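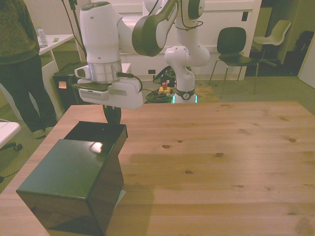
Black box on the pine table, lid over the front half, back compartment open.

Ticket 357 -- lid stops halfway
Opened by: Renji Nagano
Status: closed, sort of
3 min read

So the lid on the big black box is doing it again. You push it toward the back, it goes along nicely, and then it just stops at the halfway point and sits there with the rear compartment wide open. Last time I got it going by swearing at it and that's not really a fix, so I'm writing everything down as I go.

For anyone new: it's the Nukodum storage box we got from Domik, the glossy one that shows every fingerprint. The lid is one solid panel that slides front to back on two runners. Spare tape and the label rolls live in the back half, so people mostly leave it parked over the front, and I think that's part of the story here.

9:20 am. Emptied it completely. One roll of labels was sitting up on its edge and I was so sure that was it! Laid everything flat on the desk, slid the lid, same stop in the same place. OK, not the labels.

9:45. Flashlight down both runners. Left one clean. Right one had a gray fuzzy line in it, carpet lint I'd guess, packed in pretty tight. Got it out with a toothpick and then a damp cotton swab. The lid now gets maybe a finger's width farther before it sticks. Progress (kind of).

10:10. Tried candle wax on the runners because my dad does that with dresser drawers. Don't do this. It felt great for three slides and then it got gummy, and I spent the next half hour wiping wax back out with dish soap and warm water.

10:50. Coffee, then I read the leaflet, which I should have done at 9:20. There's a line in tiny print about not overtightening the two screws under the back lip. Ours were TIGHT. Yoshinori remembers snugging them up in September when the lid was rattling, so there you go. I backed each one off a quarter turn and the lid went all the way over. First time in weeks. I did a little dance.

11:05. Stuck again. Argh. Not as hard as before, but it hangs on the right side if you push from the right corner. Push from the middle and it's fine. Checked the box for square with a tape measure, corner to corner both ways, and there's about 20 mm of difference, which seems like a lot for something that size. My guess is it got a knock when we moved rooms.

11:30. Carried it over and set it on the floor to see if the table was twisting it. No change at all, so the table's off the hook. It does have those little knots, and I had a whole theory about one of them standing proud under the corner, but I ran a ruler across and the top is flat where the box goes.

11:50. Emailed Domik. They don't sell the runner by itself, just the whole lid set, 2,200 yen plus shipping. I asked Kinoshita in purchasing and she said fine, order it, so it's ordered.

What to do until the lid set shows up:
-- Push from the MIDDLE of the lid.
-- Leave the two screws alone. They're right where they should be now.
-- If it stops halfway, bring it all the way forward and try again. Please don't lean on it.
-- Keep label rolls flat.

Closing this for now, will reopen when the part comes.

Comments (4)

Yoshinori Hirose: Guilty on the screws. It was rattling like crazy though. Can we put a strip of felt in there when the new lid comes?

Renji Nagano: Yes to felt! I have some left over from the chair feet.

mtk_93: Same thing on ours, and ours is the older Jullmont one with the matte finish. Loosening the screws did it for us, no parts needed. Did you measure corner to corner on the inside or the outside? The outside edge isn't straight on these.

Renji Nagano: Outside. Ugh. OK, measuring again after lunch.

Back to top
Contact the workroom desk | © Workroom log, all entries by staff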